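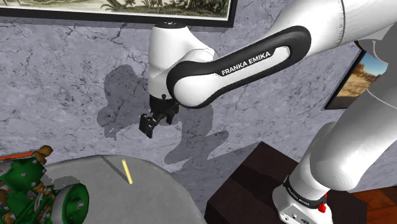 Module 505: Automation and the Working Day
Handout 4. When the arm comes to the bench

Shares 99

Module leader: Kyu-ri Baek
Seminar tutor: Recep Karaca

1. Purpose of this handout

This handout supports the fourth lecture and the seminar which follows it. The lecture deals with one kind of change: the introduction of a robot arm to a bench where small objects have until now been picked up, checked and put down by hand. Students should read sections 2 to 5 before the lecture. Section 6 sets out the seminar task, and section 7 gives the arrangements for written work.

The module does not require any knowledge of engineering. Students who have such knowledge are asked to keep in mind that the assessed work concerns the people at the bench and the decisions made about their jobs.

2. The task in the simulator

The rendered view at the head of this handout shows a Franka Emika arm above a round table. The gripper is slightly open and is holding nothing. A thin yellow stick lies on the tabletop below it, with a green toy tractor to the left.

Picking up a stick is an ordinary action for a person. Before an arm can be given the same action, somebody must state which object is meant, from which side it is to be approached, how firmly it is to be held and where it is to go. They must also state what is to be done if the object has rolled, or if something else is in the way. An experienced bench worker settles all of these matters without speaking, and may never have been asked to put them into words.

For the purposes of this module, the writing of such statements is treated as work. It takes time and depends on knowledge held by the bench staff. In many workplaces it does not appear in any job description.

Students should note one further point about simulation. A rendered table holds only what has been placed on it by the person who built the model. The seminar will consider who ought to be consulted when that choice is made.

3. The case: Oneter at Rernengate

The main case in this part of the module is Oneter, a firm which repairs, sorts and repacks toys and craft goods at its works in Rernengate. The bench section has 40 staff across two shifts. At the busiest period, in January, the section handles 3000 returned items in a week. Returned goods arrive mixed, often out of their boxes and with parts missing.

The work of the section was divided into four stages before automation was considered:

- Opening: the parcel is opened and the contents are laid out on the bench.
- Naming: each part is matched to a product, or set aside as unknown.
- Judging: the worker decides whether the part can be sold again, repaired or scrapped.
- Placing: the part is put into the correct tray.

The management of Oneter proposed that the arm should take over the fourth stage only. The other three stages were to stay with the bench staff. The proposal was described in the firm's papers as a small change, and the number of posts was to remain the same.

The bench staff did not regard it as small. In interviews carried out for this module, several of them explained that judging and placing had never been separate in practice. A worker would often change her mind about a part while her hand was on the way to the tray, having felt a crack or a loose joint. Once the placing was given to the arm, the decision had to be final before the part left her hand. Staff therefore slowed down at the third stage, and the early timings were worse than management had expected.

The firm's answer was to add a fifth tray, marked for second inspection, which the staff could use freely and without giving a reason. This was suggested by the late shift. It is now part of the standard layout.

4. What changed for the people there

The changes reported at Rernengate may be grouped under the following headings. Students should be prepared to discuss each of them.

4.1 Pace. Under the old arrangement a worker set her own pace within the daily target. Under the new one, the arm waited for her or she waited for the arm. Both kinds of waiting were recorded by the planning system, known as Shin, but only the first was shown on the screen at the end of the bench. The staff asked for both to be shown, and this was agreed.

4.2 Skill. Some skills were used less, chiefly quick and accurate placing. Others were used more, including the clear naming of parts and the spotting of objects which the arm was likely to grip badly. The grading scheme had been written around speed. It was a year before the newer skills were given any weight in it, and some longer-serving members of staff lost a bonus in that time. The bonus was not paid back.

4.3 Talk. The bench had been a sociable place. With the arm installed, workers stood further apart, behind a marked line. Two members of staff named this as the change they minded most. Management had not listed it among the expected effects.

4.4 Responsibility. When a part was damaged, it was no longer plain who should answer for it. The first form for reporting damage asked for the name of the operator and had no space for the settings in use at the time. A revised form asks for both.

4.5 Strain. Reports of sore wrists fell on both shifts. Reports of tired eyes and headaches rose on the early shift and remained steady on the late shift. The reason for the difference has not been established, and students should be careful not to assume one.

5. A second site for comparison

Skarneck is a smaller firm in the same trade. It chose to test the placing task in simulation for a full season before any arm was bought. Two bench workers were released from their usual duties for one afternoon a week in order to sit with the technician and comment on the model.

Their comments were mostly about objects. They asked for tangled string, for lids left half on, and for toys with wheels that would turn when touched. They also asked that the table should be crowded, as a real bench is. The technician's notes, which will be given out in the lecture, show that each of these requests led to some change in the written instructions for the task.

Skarneck has since bought one arm. It would be unwise to treat this as proof that the method is better, as the two firms differ in size, in the age of their buildings and in the terms offered to staff. The comparison is useful chiefly for the order in which things were done. At Skarneck the bench staff were heard before the layout was fixed. At Rernengate they were heard afterwards.

6. Seminar task

Students will work in pairs. Each pair should choose one short manual task known to at least one of them from paid or unpaid work. Suitable tasks include folding a cloth, filling a shelf or laying out tools.

(a) Write out the task as instructions for an arm with a two-fingered gripper. One side of paper is enough.
(b) Exchange instructions with another pair and mark every point at which a decision has been left out.
(c) State who, in the workplace concerned, would be able to supply the missing decisions, and whether that person would be paid for doing so.
(d) Draft a short notice to staff announcing that the task is to be automated. The notice should be truthful about what is not yet known.

Drafts of part (d) will be read aloud. Recep Karaca will chair the discussion and will collect the written sheets at the end.

7. Written work

The essay for this part of the module should address one of the titles below.

- Should the time spent teaching a machine be counted as part of the job being automated?
- Discuss the effect of shared waiting time on relations between staff and supervisors, with reference to Rernengate.
- What can a simulated bench leave out, and who is placed to notice?

Essays should refer to at least one of the two cases. Interview material must be cited by shift and not by name, in keeping with the terms on which the staff agreed to take part. Requests for an extension should be made in writing to Kyu-ri Baek before the closing date shown on the module page.

Last updated: 7/16/24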